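Robot teachers wanted at Arkura (no experience needed, really!)

Posted Jul 15, 2020 by Triin Urbonaitė

Hi! I'm Triin, I run the demo floor at Arkura, and I'm looking for people who'd like to spend a few hours a week showing robots how to set a table. I started on this job myself with zero background (I was managing a bakery counter before) and I still sit down and drive the arms whenever I get the chance, so ask me anything.

What you'd be doing

You work a pair of robot arms by remote control. You move your hands, the arms copy you, and everything they do gets recorded so the robot can learn from it later. One run through a task is called a demonstration. Pick up the fork, put it beside the plate, let go, back to the start position. Then we shuffle everything and you do it again, and again, and again. Some people find this soothing. Some people want to go home after twenty minutes, and it's better for both of us to find that out at the tryout!

The current project is called Rozīte. We want 800 good demonstrations by November and we have 692, so the first new folks will help finish that set and then move over to Dratness, the next one, with harder objects and a lot more two-handed work.

Who I'm looking for

People with patience and steady hands. If you knit, solder, paint miniatures, play an instrument or frost cakes, I want to hear from you. You don't need to code. You do need to be okay with throwing out a run you were proud of because the spoon slipped at the very end, and with telling us when you bumped something. Left-handers very welcome, we're short on them.

You should be 18 or older and comfortable sitting for 37 minutes at a stretch (that's our session length, then you get a proper break with coffee and usually something baked by me).

Hours and pay

Two or three shifts a week, mornings or late afternoons, your pick. The tryout is paid too: a flat $200 whether or not you decide to stay. Regular shifts are hourly and I'll go over the rate with you on the phone.

The place

We're in the Kilosby building, second floor, with an elevator and free parking out back.

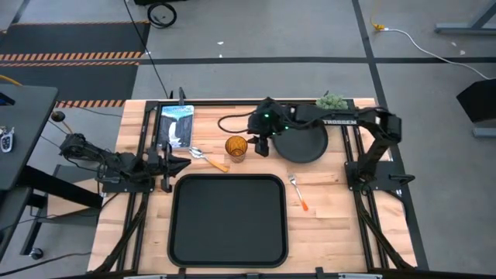
A tabletop with the two arms over it, then the grippers from lower down:
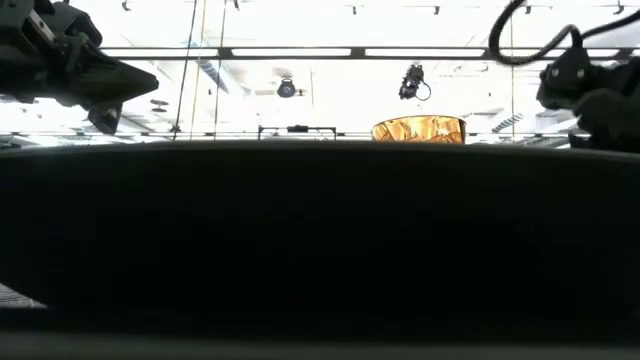
How to apply

Send me a few lines about yourself and what you like doing with your hands. No résumé needed, though I'll read it if you attach one. Put "robot teacher" in the subject line so it doesn't end up with the supplier mail. Ivars Uibo does the tryouts with me and one of us will write back to set a time. If you have a friend who'd be good at this, bring them along and we'll book you back to back.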